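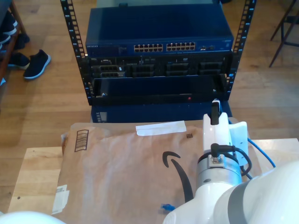
Home | Reviews | Packing | Mailing at Home | Archive | Contact

Jemen Hutent Shipping Scale: Review

2025-01-25
By Gatutgate staff

The Hutent is a flat digital shipping scale made by Jemen. It has a square platform, a separate display on a coiled cord, and a short row of buttons under the display. It runs on batteries or on the wall adapter that comes with it. I bought one in April to replace a Liew kitchen scale that I had been using for packages for years, and I have used it for nearly every package that has left the house since.

The Liew was fine for books and small boxes. It was bad for anything wide. The display on a kitchen scale sits at the front of the platform, and a large envelope covers it. You end up lifting one corner of the envelope to read the number, and as soon as you lift the corner the number changes. I got around this by standing the package on an upside-down mixing bowl, which worked until something slid off. That was the main reason I went looking for a scale with a separate display.

Setup

There is very little to do. The display plugs into a socket on the side of the platform, and the adapter plugs in next to it. The two sockets are close together and look alike from above, so check the symbols before you push anything in. The instruction sheet is printed small, on both sides of one page, and covers the buttons well enough. It says almost nothing about calibration.

The platform has rubber feet that screw in and out for leveling. Mine was level on the desk as it came. On the older table in the back room I had to turn one of the feet down a little to stop it from rocking. If the platform rocks, the reading wanders and takes a long time to settle, so this is worth doing before you decide there is something wrong with the scale.

Accuracy

I own a 1,000-gram check weight, left over from another hobby. On the first day the Hutent read it as exactly 1,000 grams in the middle of the platform and a gram over near one corner. The instruction sheet allows for more error than that.

I then weighed a boxed cookbook at the counter where I drop off packages, and again at home. The counter scale gave the weight as 2 pounds 9 ounces. The Hutent gave it as 1,162 grams, and when I switched units it said 2 pounds 9 ounces too. That is the comparison I care about. A home scale that agrees with the one at the counter saves me from buying the wrong postage, and so far I have not had a package returned or charged extra for being over its stated weight.

It is weaker with very light things. A single greeting card in its envelope sometimes gives no reading at all if you lay it down gently. If you put a heavier object on the platform first, press tare, and then add the card, it will usually pick up the weight. The Liew was better at this, and I have kept it for letters. If most of what you send is letters and cards, I would not buy the Hutent.

The display

The numbers are large and dark on a plain gray background. In daylight they are easy to read from a standing position. There is a backlight, but on batteries it goes off after a few seconds and there is no way to change that. On the adapter it stays on as long as the scale is on.

The cord is long enough to put the display at the back of a desk or hang it on the wall at about eye level when you are seated. It has a keyhole slot for a screw. I hung mine from a hook on the shelf above the desk, and that has been the best change to the way I pack. With the display out of the way, I can lay a big padded envelope flat across the platform, let it hang over the sides, and still read the weight.

Hanging over the sides is fine as long as the package does not touch the desk. The platform is low, so a soft mailer with something heavy in one end will droop and rest on the surface next to it. Then you get a reading that is too low. The fix is to fold the mailer over or set it on something rigid. I keep a square of stiff cardboard on the platform and zero the scale with it in place.

Buttons

The buttons are on/off, unit, tare and hold. They are firm, with a click you can feel. The unit button cycles through grams, ounces, pounds and ounces together, and kilograms. It remembers the last unit you used when you switch off, but it forgets if you take the batteries out.

Hold is the one I thought I would ignore. You put the package on, wait for the number to settle, press hold, and the number stays on the display after you take the package off. I use it all the time now. I can weigh something, move it to the other end of the desk, and type the weight into the label form without writing it down. You do have to press hold again to clear it. More than once I have put the next package on and copied out the weight of the previous one.

Tare works in the normal way. It will not tare a load close to the top of its range, and the display shows a row of dashes if you try.

Power

The batteries lasted through the summer and into the fall with regular use. The low battery symbol came on well before the scale stopped working. While it was showing, the readings still matched the check weight, so I do not think you have to worry about bad numbers from weak batteries, at least at first.

The automatic shutoff is short. If you leave the scale to find tape or cut a piece of wrap, it is likely to be off when you come back, and the tare is lost. On the adapter the shutoff does not apply. For that reason I leave it plugged in at the desk and only use batteries when I carry it to the other room.

Build and cleaning

The top plate is metal and lifts off for cleaning. Packing tape residue comes off with a damp cloth and a little dish soap. The base under it is plastic and has ridges that collect dust and bits of paper. I had one week when the scale kept drifting upward by a few grams, and the cause was a scrap of label backing wedged between the plate and the base. I now take the plate off and wipe under it every so often.

The coiled cord is the part I trust least. The plug is held in the socket by friction alone. If you pull the display forward too far, it comes out, and the scale switches off. It has not been damaged by this, but a clip or a deeper socket would help.

What I changed in my routine

Having the scale set up all the time has changed the order in which I do things. I used to pack, seal, and then weigh. Now I put the item, the mailer and the padding on the platform before sealing anything. If the total is just over a step in the postage, I can swap a box for a padded mailer or use less filler. Tape and the label add a small amount, so I leave a little room.

I also weighed my usual empty packaging once and wrote the figures on a card taped inside the cupboard door. The paper padded mailers were heavier than I expected, and heavier than the plastic bubble type in the same size. I still use the paper ones for most things. For a light item, though, the mailer can be a large share of the weight, and it helps to know that when setting a price.

If you reuse mailers, cover or remove every old label and barcode before the package goes out. Weigh it again after you do. A large patch of paper over the old label and a few strips of tape can add enough to matter when you are near a limit.

Who it suits

I would recommend the Hutent to anyone who sends wide or soft packages from home and has a place to leave a scale out. The separate display and the hold button are the reasons to buy it. It is less useful if you have to put everything away after each session, as the cord and adapter take some packing up and the whole thing does not fit in a normal drawer.

Good: agrees with the counter scale, display can be hung out of the way, hold button, adapter included.

Bad: poor with letters, short shutoff on batteries, loose plug on the display cord, thin instructions.

I bought the scale myself at the normal price.

2 readers found this review helpful

Comments

parceldesk: Same problem with the plug on mine. I put a bit of tape over it where it goes into the base and it has stayed in since then. Good review.

morningmail: Does it show tenths of an ounce? The box photo makes it look like it does but the store page doesn't say.

Gatutgate staff: Yes, in both the ounces setting and the pounds and ounces setting. It does not show tenths of a gram.

quiltsbypost: I sell quilts and the cardboard trick is the right one, but go bigger than the platform if your packages are soft. I use the side of an old moving box. It does look silly but the numbers match what they get at the counter.

tapegun: I had the Liew too and used a saucepan instead of a mixing bowl. Bought the Hutent after reading this. The backlight on batteries is too short, agree with that. Otherwise no complaints yet.

morningmail: Thanks, ordered one.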